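April 17, 2021

Transfer tracker, working notes

Went back over the winter window data before starting on the summer sheet. The table has 376 rows now, one per reported deal. A row goes in when the first outlet says talks are on, and it gets closed when the club puts out a statement or the window shuts.

Main problem is still the fee column. Reports give a base fee and add-ons, and half the time the second outlet rolls them together and prints the total as the fee. I had been keeping whichever number came last. Changed that today. Base and add-ons are separate columns, and if a report gives only one figure it goes in a third column called "stated" and stays there until someone splits it.

The Asdale left back is a good test row. Reported three times in two days at three prices, then went on loan with an option. Under the old rule he shows as a sale. Under the new one the stated figures sit there unused and the loan flag decides the row. Checked by hand, fine.

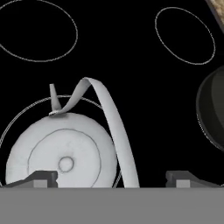
Contract lengths are the other mess. "Until June" with two possible years is common, usually when the last year is an option for the club. Nuria Sisay wants a minimum and a maximum end date for each player. I was going to take the shorter one and put a note in the comments. Her way is more typing but the comments never get read, so we'll do it her way from the next batch.

Reran the source scoring with the new columns. An outlet gets a point when its first report matches the final type of deal (permanent, loan, loan with option, no deal). Fee accuracy is scored apart from that. Local papers near the selling club do better on fees than the ones near the buying club, same as last time. Don't trust this yet for Kundico, only 40 rows and many of them are the same player.

Tarar rows: two goalkeepers with the same surname got merged in the January import. Split them again. One was released and the other never left, so the tracker had him signing for a club he'd already been dropped by. Need a birth date in the key before summer.

Fosik feed was down again for part of the morning. It caps us at 2,000 calls, and the retry loop had used most of them by the time I noticed. Loop now stops after five tries and writes a line to the log.

To do
Minimum and maximum contract dates, backfill the loans first
Birth date in player key
Ask Nuria whether free agents who train with a club before signing count as talks
Old "fee" column – keep it hidden until the June sheet is checked, then drop it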